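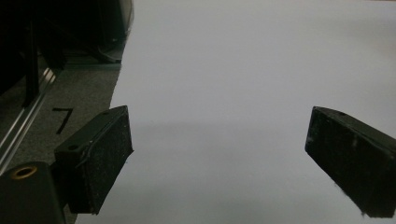 Six months with the grippers

I've been meaning to write this since August, when the packing room at work changed over, and I kept putting it off because I wasn't sure what I thought. I still go back and forth. But a couple of people asked me after my last post (the one on the basement drain) what had happened with the robots, so this is what I have.

For anyone new, I work at Jomar. We print and pack technical paper goods: chart paper, filter sheets, interleaving, blank stock cut to odd sizes that you can't buy off a shelf. Our biggest customer is Flutgate, who take blank sheets by the pallet and send them back if a corner is bent. I've been there 17 years, most of it at a sorting table. You pick up a sheet, look at both sides, put it on the right pile. If it's big you use two hands and walk it over.

What we have now is two arms, bought through a dealer called Grullix, and a set of hand-held grippers that go with them. The hand-held ones are the part people don't expect. You hold the thing like a big pair of tongs with a camera on it, and you do your normal job, and the recordings are used to teach the arms. So for the first several weeks after they came, my job was to do my job with black plastic fingers in place of my own.

How the days go

The start of the shift is still the same. Lights, coats, the whiteboard, the coffee machine that only does one size. Then two of us go on the grippers and the others go on the tables.

The positions on the work surface are numbered in marker. I wrote some of the numbers myself and my sevens are better than my fours. Each run has a start position and an end position, and you do it again and again with small changes. Sheet a little to the left. Sheet turned. Sheet further from you. After a good run you press the button, reset, and go again. A bad run gets thrown out, and you don't get to decide afterward that it was fine.

Paper is hard for these things. With a box you just close on the sides. A sheet lying flat has no sides to speak of, so you have to get it to buckle a bit, or slide it until it hangs over something and take it there. I never thought about how I did it with my hands. I had to stop and watch myself one morning, and what I do is push with the pad of my ring finger and let the paper come up into my thumb. There's no way to do that with two blocks. So I worked out another way, and that's the way the arms do it now. I feel a little odd watching them do it.

The fingers get dusty fast. Paper lint sticks to the black and you're wiping them off all day, and the grip pads scuff. If you skip the wiping the pads start to slide, and you get a run of misses and wonder what's wrong with your wrist. We keep a roll of tape on a nail for it.

What it changed

Nobody was let go. I'm putting that first because it's what my sister asked first. There were four of us on sorting before and there are four of us now. One person did move to shipping, which she had asked for before any of this, and a new hire took her place.

The pay question is less settled. We were told that time on the grippers counts as training work and would be looked at as its own grade. It's February 10, 2023 as I write this and it hasn't been looked at. I've brought it up twice. I don't think anyone is hiding anything. I think it sits in a folder with other things. But if I'm showing a machine what it took me years to learn, I'd like that to be on paper somewhere, and we're not short of paper.

The arms do the plain stock. Blank sheets, standard weights, one size at a time. They're slower than we are and they don't stop, so by the end of the day it comes out ahead. Their best day so far was 1,098 sheets, which got written on the whiteboard and is still there because no one wants to be the one to wipe it off. Anything with a coating, anything very thin, anything curled from the damp, comes to us.

That last part is the biggest change to the day, and I didn't see it coming. The easy work used to be mixed in with the hard work. You'd have a nasty batch and then an hour of plain stock where your mind could go somewhere else. I did a lot of my thinking in those hours. I planned the whole garden there one spring. Now the plain stock goes to the arms and we get the nasty batches one after the other. My shoulders are better, because the heavy repeat lifting is mostly gone. My eyes are worse by three o'clock. We asked for an extra short break in the afternoon and got it, and that has helped.

The room is also quieter. We used to talk across the tables. On the grippers you can talk, but you lose your place, so mostly you don't. The recording doesn't keep sound as far as I know, but people still act like it might.

Things I'd ask for

If your place is about to do this, I'd ask how many hours at a stretch you'll be holding the thing. It isn't heavy when you pick it up. After a full morning your forearm says otherwise. We do up to two hours and then swap, and that was our own rule first, before it got typed up.

I'd also ask who decides which work goes to the machine. For us it was decided upstairs at the start and then changed after we showed them what was getting torn. It would have saved some stock to have us in on it earlier.

And get them to show you the recordings. We only saw ours after we asked. Mine was a sheet of blank paper and two black fingers, over and over, and I could still tell which runs were mine. I come in low and from the right a little. The new hire could pick hers out too.

Other news

The cat is better. Orbán, the bakery on the corner, is open again after the water damage and has the poppy seed rolls on Fridays, so I stopped there on the way home tonight. Four rolls, two left. I'll do the second half of the drain post when the part comes in.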